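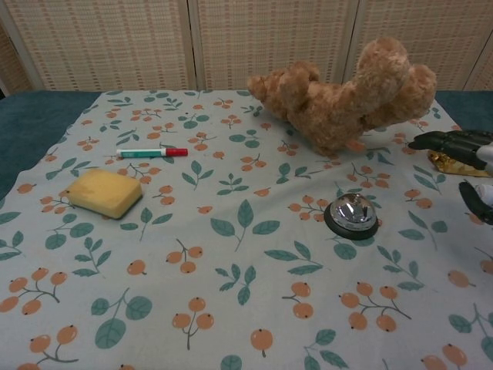 Åsmund Sjögren has sold tablecloths for 24 years, most of them from the same shop, Florasel, and he still irons every one before it goes on display. When we met in May he was getting ready to move the business into smaller premises, and half of the stock was already in boxes.

"People think it's the pattern they're choosing," he says. "It's the size first. They come in with no measurements, they fall for a print, and then it doesn't reach the end of the table."

He doesn't mind a cloth that falls short, as it happens. At home he leaves a bit of the table top showing on purpose, and he likes a pale cloth on a dark table best. Berries and twigs have been his steadiest sellers, ahead of checks and well ahead of anything with fruit bowls on it. A blue or grey ground with orange in it will sell all year. Red berries stop dead after Christmas.

The shop opened with 1000 pounds borrowed from his sister and a single supplier, Mthembu, whose cottons he still stocks. Later he added wipe-clean cloths from Zirkari. He was slow to come round to those.

"I thought they looked cheap. Then I had grandchildren."

His kitchen table gets used for everything now. Felt tips, soft toys, homework, the washing-up sponge that somebody puts down and forgets. He has given up asking for it to be cleared and only asks for lids on pens. Ink is the one stain he dreads. For a fresh mark on cotton he dabs from the back with a clean cloth and a little surgical spirit, then washes as normal. He tests a corner first. If the mark has been through a hot wash already he leaves it alone.

Soft toys are less trouble, he says, though they drag a light cloth about. He used to sell clips for the edges and has 5 packets left.

We talked for a while about folding screens, which he began stocking as a sideline. The woven ones go to people in flats who want to hide a desk or a boiler from the dinner table. He tells them to pick something plain if the cloth is busy. Beige is what most of them take home.

"It goes with whatever they've got. I've tried green ones. I've still got the green ones."

The stock book, kept by hand, had reached line 3152 on the afternoon I visited. His daughter wants it put on a computer before the move and has set up a program called Altix on the shop laptop. He has entered the napkins so far.

The new shop has one window instead of two. He plans to put a small table in it, laid with a single cloth, and change it every month.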